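Plakon counter scale – four months at the packing table

I put off buying a proper parcel scale for years. We had a kitchen one that topped out too low for anything bigger than a pair of shoes, and an old hanging one with a hook that you had to read while the bag was swinging. The Plakon counter scale cost me 70 dollars from Chaudhary Packing Supply, and I wish I'd done it sooner!

First, the tray. Stainless steel, with rounded corners and a raised rim, and the rim is the part I'd pay extra for. Soft mailing bags are horrible to weigh. They slump, they slide, one end hangs over and touches the table and then your number is wrong. On this one you plop the bag down, it settles against the rim and stays there. Wiping it takes seconds too, and I've peeled a few stray labels off it without leaving a mark. 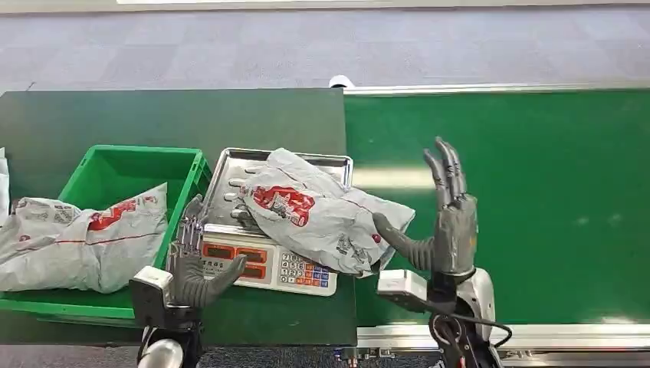
The footprint is small enough that I can keep a crate right next to it and work from one to the other without walking anywhere. I tried it at the far end of the table to begin with and hated it. Give yourself elbow room on the crate side and let the scale sit in the middle, where both hands can get to it.

Accuracy has been great. I checked it against the counter at my local drop-off with a bag that came out at 378 grams on mine, and theirs agreed to the gram. I did the same with a heavier box the next week and got a difference of 5 grams, and I'm willing to blame the wobbly counter over there for that one. It settles fast, maybe a second or so, and it doesn't hunt up and down the way my kitchen scale did every time a door closed.

One thing to know before you buy: it wants a level surface and it's fussy about it. Mine came with screw feet and a tiny bubble level, and I spent a good ten minutes on my knees getting it right. Worth doing properly – after that I haven't touched the feet once. 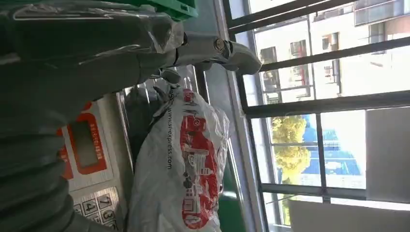

The keys have a nice firm click and I can punch in a number without looking, which I never managed on the flat touch panel of the Deltus I borrowed before this. Big digits on the display as well. In strong afternoon light you do have to lean over a little to read them, so think about where your window is before you settle on a spot.

Battery life is good, roughly two weeks of steady use on a charge. The low battery warning is a beep, and it's a LOUD beep. I'd love a way to turn it down. The manual is also pretty thin, and the page on setting the tare reads as if half of it got left out (hold the key until the zero blinks, then let go, and you're fine).

I looked at the Cisavau too, which has a bigger tray and costs a good bit more. If you ship mostly large boxes, go and look at that one. For bags and small parcels I'm very happy with the Plakon, and I've already ordered a second for the other table.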